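Cardboard

Cardboard is a loose, everyday word for any heavy paper-based sheet. Covers several different materials. In the trade the word is mostly avoided, people say the kind they mean: corrugated board, carton board, greyboard, solid board. Outside the trade it all gets called cardboard and everyone copes.

Contents
Terms
Making
Flutes
Boxes
Damp and strength
Re-use and recycling
The Arnstead works
See also

Terms

Paperboard is a single thick sheet, sometimes built up of several plies pressed together wet. Cereal packets, shoe boxes, the backs of writing pads. Corrugated board is a wavy middle layer (the fluting, or medium) glued between flat sheets (liners). With one liner only it is called single face and comes on a roll, used for wrapping bottles and the like. Greyboard is dense, made from waste paper, the stuff inside hardback book covers. Pasteboard is an old word for sheets pasted together, now seldom heard except from bookbinders and people who collect playing cards.

Making

Pulp comes from softwood, hardwood or waste paper. Softwood has the longer fibres and gives a tougher liner. Waste fibre gets shorter every time round and is often put in the fluting, where stiffness counts for more than tear. The natural colour is brown. White tops are either bleached pulp or a thin coating of clay over the brown.

For corrugated, the medium is warmed with steam and run between two ridged rolls, which press the waves in. Starch glue goes on the tips of the waves. First liner on, then second liner further down the machine. Then dried over hot plates, trimmed, creased, cut. Too much glue and the finished sheet shows stripes on the outside, known as washboarding. Too little and the layers peel apart. Warped sheet is the commonest complaint, usually down to one liner being wetter then the other.

Flutes

Flute sizes have letters, in order of when they came in and not in order of size, which confuses newcomers. A is the tallest of the common ones, then C, then B, then E, with F smaller again. Tall flutes cushion well and stack well. Small flutes print better and resist being crushed flat. Two layers of fluting with three liners is called double wall, and BC is the usual pairing for heavy goods. Triple wall exists, used for crates and bulk bins in place of timber.

Flutes normally run up and down in a box wall, like little columns. Turn the board sideways and the same box will sag under a load it would otherwise hold.

Boxes

The ordinary shipping box is the slotted case: four walls, one glued joint, four flaps top and bottom, the long flaps meeting in the middle. Cheap, cuts from one sheet with little waste, travels flat. Die-cut boxes are stamped out with a shaped blade and can have tabs, locks, windows, handles. Need no tape as a rule. Trays, sleeves, dividers and corner pads are made from the same sheet, often out of offcuts.

Creasing matters. Board folded without a crease cracks on the outer liner. Worse in cold dry stores.

Damp and strength

Board takes up water from the air. A box left in a damp store loses a good part of its stacking strength without looking any different, and does not get all of it back on drying. Time under load also weakens it, so a stack that stands happily for a day may lean after a month. Wax and plastic coatings keep wet out, used for fish and some vegetables, but make the board hard to recycle.

Stacking boxes corner over corner keeps most of the strength. Brick-pattern stacking holds the pile together better but puts weight on the middle of the walls, the weak part.

Re-use and recycling

Old boxes go back to the mill in bales. Tape, staples and labels are screened out after pulping. Food grease is more of a nuisance, it stays in the fibre and leaves spots. Other uses: mulch, animal bedding, floor covering while decorating, children's dens, shop displays, models.

The Arnstead works

Small board works at Arnstead, opened in January with a single corrugator bought second hand, later taken over by Kovness. Made B flute only for its first 3 years. A local history leaflet by Aisling Ó Riain gives 238 staff at the busiest point and lists the box sizes made, the longest running being a 300 mm cube for lamp shades. Sample sheets are kept in the town museum, uncatalouged, in the drawers under the stairs.

See also

Papermaking
Packing case
Bookbinding
Starch glue
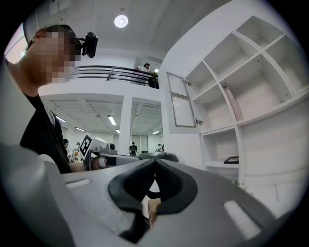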